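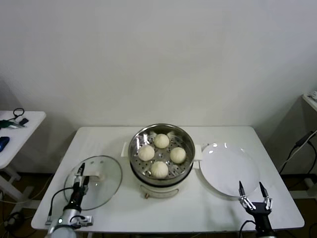
Four buns in the steamer, lid off, plate at the ready.

About us

Hello, and thanks for clicking through! I'm the one who answers the emails, does the shopping and stands at the front in an apron, so I suppose I'm the "us" in About Us, along with a couple of friends who help out when the classes get big.

Uvon is a small cookery school at the bottom end of Brorkberg, up the stairs over the old shoe mender's. We teach dough. Bread, dumplings, flatbreads, steamed buns, the odd pie if people ask nicely. I used to do a bit of everything (there was a curry night, and a very short-lived sushi course) but dough was what people kept coming back for, and it's what I like best, so I gave in.

I learned most of it in other people's kitchens. I spent 17 years at the Escobar bakery, starting on trays and washing up and ending on the night shift, shaping rolls at three in the morning with the radio on. I loved it, but my knees didn't. When the flat over the shoe mender's came up for rent I signed for it before I'd even checked whether the cooker worked. It didn't.

Classes are small and pretty noisy. You'll weigh your own flour, make your own mess and take home whatever you make, so do bring a tub or two. Most recipes start with 500 g of plain flour, nothing fancy, the sort you'll find in any corner shop. I'm not a fan of sending people home with a shopping list as long as their arm.

The bun class is the one I get asked about most. We make the dough first, then have a cup of tea while it rises, then everyone has a go at the pleats. Your first one will look like a sock. Mine did, and so did my second. By the end of the morning you'll have the hang of turning the bun with one hand and pinching with the other, and I'll show you how to leave them room in the steamer so they don't stick together.

We also do a children's morning in the school holidays, for ages seven and up, and a bread course called Cokora, named after my gran's village, which runs over 3 evenings and covers sourdough from the starter onwards. Cokora usually fills up by October, so get in early if you fancy it.

A class costs £40, with all the ingredients and lunch thrown in. If you have an allergy, drop me a line before you book, as there's wheat flour on every surface up here and I can't promise otherwise. The stairs are steep too, and there's no lift, I'm sorry to say.

Ring the top bell when you get here. The bottom one's been broken for ages!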